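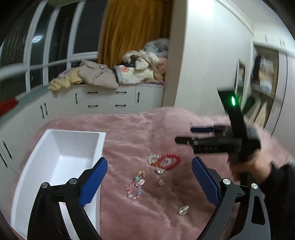
My job at the Benemix returns center in Genville changed a lot in January, when the new sorting line went in. It takes the boxed stuff, and we get whatever it spits out, so I spend my day on small tangly things now. Think beaded bracelets, like the red one lying over the clear and white one on that pink blanket. The line just can't tell where one ends and the next begins!

I used to do 200 boxes a shift and chat the whole time. Now my target is 127 pieces and I have to really look at each one — my eyes are tired by Tuesday, but my back feels great (no lifting!). I do miss the chatting.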